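Bench layouts, teaching wet lab: glassware and small plastics

Last updated: September

This page records how the small benches are set out for the introductory liquid handling sessions. Layouts were drawn up by Anouk Visser and apply to the Gosling room only; the Flaner room has fixed shelving and keeps its own sheet. Each bench is covered with a black cloth before anything is put on it. Clear glass and acrylic show up better on it than on the bare top, and drips are easier to find.

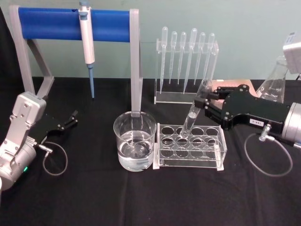 Rack, beaker and pipette stand on the black cloth. A glass tube is held at an angle over one of the front holes of the rack.

The micropipette hangs vertically from the blue bar of its stand, tip down. Do not lay it flat with a tip fitted. The beaker stands in front of the right leg of the stand, with the acrylic rack to the right of the beaker. The rack has two layers of holes, and a tube has to pass through both to stand straight. Lower it slowly and let go only when the base is seated. Tubes go in from the front row first.

Beakers are filled to no more than two-thirds. Tubes are numbered in pencil on the frosted patch where there is one, otherwise on tape. Spare tubes are kept in boxes of 50 in the second drawer, tips in the drawer below. Chipped tubes go in the glass bin by the door and are entered on the Clidarance sheet under breakages.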